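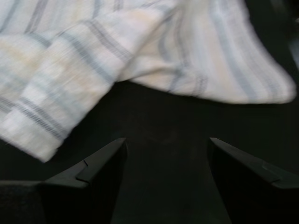

MUSIC EXPLAINED

How Does a Band Write a Song Together?

10/01/2020

14 shares
2 comments

When you hear a song, everything comes at you at once. There is singing, and drums, and maybe a guitar or a piano, and it all fits. It is easy to think that somebody wrote the whole thing in one go. Usually it was put together a bit at a time, and often by several people.

This page explains how that works. We asked two musicians to help. Enikő Bíró plays bass guitar and Margarida Louro sings and plays keyboard. They are both in a band called Norkow, and they have written 38 songs together.

Where does a song start?

A song can start with almost anything. Sometimes it is a tune that someone hums while walking home. Sometimes it is a few words. Sometimes a drummer taps out a pattern and another person starts playing along.

Norkow's song "Salgado" started with four notes on the bass. Enikő played them over and over while she was waiting for the others to plug in their instruments. Margarida began to sing nonsense sounds on top. They recorded it on a phone so they would not forget it.

A short piece of music that repeats like this is called a riff. Many rock songs are built on a riff. If you can hum the start of a song before the singing begins, you are probably humming the riff.

What are the parts of a song?

Most pop and rock songs are made of a few sections.

The verse tells the story. Each verse usually has the same tune but different words.

The chorus comes back several times, with the same tune and mostly the same words. It is the part people remember and sing along to.

The bridge usually comes only once, somewhere after the middle. It sounds different from the rest. It gives your ears a change before the last chorus.

Some songs also have an intro at the start and an outro at the end. Not every song has all of these. Some have no chorus at all, and some are just one long verse.

Try this: pick a song you know well and listen with a pencil and paper. Write V each time you hear a verse and C each time you hear a chorus. If something comes along that is neither, write B for bridge. When the song ends, you will have a kind of map of it.

Who plays what?

Each instrument in a band has a job.

The drums keep the beat. The beat is the steady pulse you tap your foot to. If the drummer speeds up, everyone else has to speed up too, so drummers practice staying steady.

The bass plays the low notes. You may not notice it at first, but if you take it away the song sounds thin.

Guitars and keyboards often play chords. A chord is several notes played at the same time. Some chords sound bright and some sound sad.

The singer usually has the main tune, which is called the melody. Other people in the band may sing different notes that go with it. This is called harmony.

"When we write a new song we all play too much at first," says Enikő. "Then we go back and take things out. I have played one note for a whole verse before, and it was the right note."

Deciding who plays what, and when, is called arranging. The same song can be arranged in many ways. A loud song for a full band can become a quiet song for one voice and a piano. The melody and words stay the same, but the feeling changes.

What about the words?

The words of a song are called lyrics. Some people write them first and find a tune later. Others do it the opposite way. Margarida sings made-up sounds until she has a melody she likes. After that she looks for real words with the same number of beats.

Beats in words are called syllables. "Cat" has one syllable. "Yellow" has 2. If a line of the tune has seven notes, the line will often need seven syllables, although singers can stretch one syllable over several notes.

Lyrics often rhyme, but they do not have to. They also do not have to be true. "Stondum" is a Norkow song about a town where the clocks run on soup. Margarida has never been there, and neither has anyone else.

What if people disagree?

They often do. One person may want the song faster and another may want it slower. A good way to settle this is to play it both ways and listen. Many bands record their practices for this reason. It is hard to judge a song while you are busy playing it.

Sometimes a song is left alone for a while. Norkow began one called "Uvlow" in February and could not find an ending. They went back to it in the summer and used a piece from a different song they had given up on.

When is a song finished?

There is no rule. A band may play a song at concerts for months and keep changing it. Once it is recorded, most people think of that version as the real one, but the band can still play it differently on stage.

The biggest crowd Norkow has played for was more than 2,000 people, at an outdoor show. They played "Salgado" with a longer ending that they had made up that week. It is not on the recording.

Make your own riff

You do not need an instrument. Tap a pattern on a table with your hands. Keep it short, about as long as it takes to say your full name. Repeat it until you can do it without thinking. Then hum four notes over the top, and repeat those too.

If you have a friend with you, one of you can tap and the other can hum. Swap after a while. If you like what you have made, record it or ask an adult to help you record it.

Words to know

Riff: a short piece of music that repeats
Chord: several notes played together
Melody: the main tune
Harmony: other notes sung or played along with the melody
Lyrics: the words of a song
Arranging: deciding who plays what and when

14 shares
2 comments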